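What I'm spending on grippers this year (and what I talked myself out of)

Posted in: workshop, money

I have rewritten this budget so many times that the spreadsheet has a tab called "final final use this one." A few of you asked how I'm planning the equipment side of the robot project, so I figured I'd put the whole mess up here while it's fresh.

Quick recap if you're new. I want an arm that can do boring tabletop chores: pick up a cup, put it on a tray, open a lid. I don't have an arm yet! What I do have is handheld grippers, the kind you hold yourself and do the chore with while a camera records everything, so there's something for the arm to learn from later. I'm doing the data first and the arm second, and the budget is split the same way.

The number

Total for this round is $2000. I'd love to say I worked that out from the parts list up, but no, it's what was left after the car needed a new transmission in August. Everything below has to fit inside it, shipping included, and shipping is where I always blow it.

Grippers: buy or print?

I went back and forth on this for weeks. Calgate sells a ready-made pair for $690, assembled and calibrated, with a spare set of fingers in the box. Printing my own looked way cheaper until I wrote down all the stuff I'd been pretending was free (filament, screws, the rails, the failed prints, my entire weekend). It still came out cheaper, but by a lot less than I'd been telling people.

I bought the pair. Warrick Ruddock, who I share bench space with, thinks I got soft, and he may be right. He printed his first one and loves it, and he also spent most of a month getting the jaws to close evenly. I know myself. I would have quit somewhere around the second jaw.

If you're choosing, ask the seller what the fingertips cost on their own before you ask about anything else. They're the part that wears out. Gemton wanted so much for replacement tips that I crossed them off the list right there, even though their gripper felt nicer in the hand.

Cameras, cards, batteries

This is the line I underestimated last time. A camera for each gripper, sure, everybody remembers that. But then you need big memory cards, spares for the cards, a charger that does more than one battery at once, and somewhere to dump it all at the end of the day. I set aside $40 for mounts and cables and I've already gone over it. Please put more than that in yours.

For storage I'm using an old desktop with a couple of big drives in it. Perell has a rack unit I keep visiting in a browser tab like it's a puppy at a shelter. Next year, maybe.

The arm, later

I got a quote from Mocanu for a small arm with a controller and it's more than this whole round put together, so it's going in its own pot. I asked how long the quote holds and whether I could buy the controller separately. No to the second one, and they were vague about the first, so I'm treating the price as a guess until I'm ready to pay it. I also want to know what the arm weighs with a gripper on the end before I commit to a table, and I should have asked that in the same email.

Time on the bench

People leave this out of budgets and I did too. Sharing a room means sharing tabletop, and anything done with two grippers going at the same time takes up more elbow room than you'd think. We mostly use the white table along the wall, with the markers mounted on top of the grippers and the big lights on. I've booked Sunday mornings for it, starting at 9, and I've put a small bench fee in the spreadsheet so I stop thinking of that time as free.

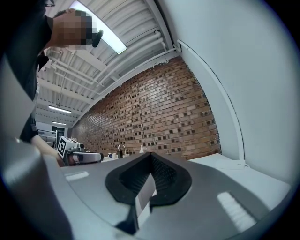 What's still on the list

Spare fingertips, two sets if the price holds. A second charger. Printed markers on something stiffer than paper, and I'm open to suggestions there. A padded case for the grippers, because right now they travel in a beach towel. Some kind of stool that goes low enough for the table.

I've kept a little back for whatever I forgot, and if you've bought this stuff before and can already see what that is, please tell me in the comments before I order on payday.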